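The shirts I could not throw away

In our language we have a word for the person who keeps everything, and my mother used it for my father, and now my husband uses it for me. I don't like the word, but I understand why he says it. When we moved to the apartment in Neltden, one whole closet was filled with clothes that nobody in the family could wear anymore.

This summer I decided to finish with it. I will write down how it went, for my cousin Ourania, who asked me three times, and for anybody else who has a closet like mine.

First I must say that the sports clothes are the most difficult. A winter coat is easy, you give it to somebody who is cold. But a sports shirt has a number on it, and the number was somebody's number. My son played for five years with the children's team at Rainer, and each season he got bigger and each season there was a new shirt. He does not remember half of these games. I remember them all, also the ones in April when it rained sideways and we parents stood under one umbrella with a thermos.

My first plan was to do everything in one afternoon. This was a mistake. I took all the clothes out from the closet and put them on the floor, and after one hour I was sitting between them reading an old school program that I found in a pocket. In the evening I put everything back, only less well folded than before. My husband was very polite about it.

The second plan came from my friend Paraskevi Gavalas. She worked many years in a clothes shop and she folds a shirt faster than I can find the sleeves. Her rule is to take only one kind of thing at a time and never put it on the floor. You put it somewhere at the height of your hands, on something soft and plain, so that you see the piece well, and you don't take the next one before you have decided. She says that the floor makes a person tired and sentimental. I think she is right, at least about the tired.

So I started with red, as red was the color of the team and there was the most of it.

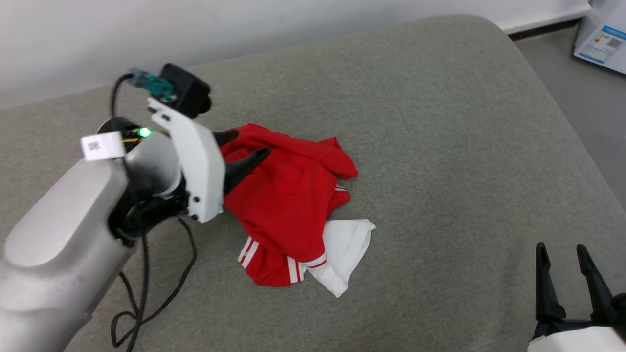
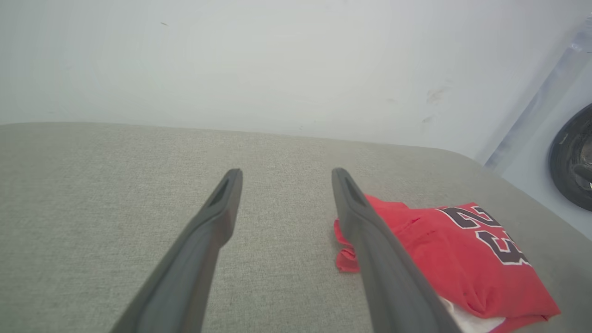 Red cloth on the gray, still crumpled and with some white showing under it.

Do you need to iron a jersey before you fold it away?
Usually you can leave the iron in the cupboard. Smooth the shirt with flat hands while you fold, and if the creases are deep, hang it for one night in the bathroom after somebody has showered. A hot iron directly on printed numbers can damage them, so if you must iron, turn the shirt inside out and use low heat.

I learned the part about the iron in a bad way. Years ago I ironed a green shirt from the right side, and half of the name stayed on the iron. The iron was a Wolard, a wedding present, and I never got it completely clean again. I still used it for the curtains.

About the folding itself. I tried the method with the thin packets that stand in a drawer like books, and for cotton T-shirts it works well. For jerseys I was less happy. The cloth is slippery, and the packets fall open when you take one out. Now I fold the jersey flat with the number outside – one sleeve in, the other sleeve in, then the bottom up to the collar – and I lay them on top of each other, not more than five. If there are more, I always want the one at the bottom.

The cuffs need a little attention. If a cuff has turned in on itself, you must pull it out before you fold, or there will be a thick lump and the whole pile leans to one side. It takes two seconds. I skipped it many times and I was always sorry.

For white things I made a separate pile and washed them apart. I should have done this from the beginning, in all the years. We have a set of pink socks which were not bought pink.

What did I keep? Four shirts. The smallest one, the biggest one, and two which I cannot explain. The others went in bags to Chrysoula Gkikas, who collects sports clothes for the summer camp in Senitz. She wrote me that the children there already fought for one of them, and this made me happier than the empty shelf did.

My son I asked before, of course. He looked up from his phone and said I could give away all of them. Then ten minutes later he came to the hall and took one out from the bag, and went back to his room with it. I did not say anything. I took the bag to the car before he could come again.

Next is the box with the scarves and hats, and after that the towels. Ourania, if you are reading – your blue sweater is also here, and I will bring it when we come.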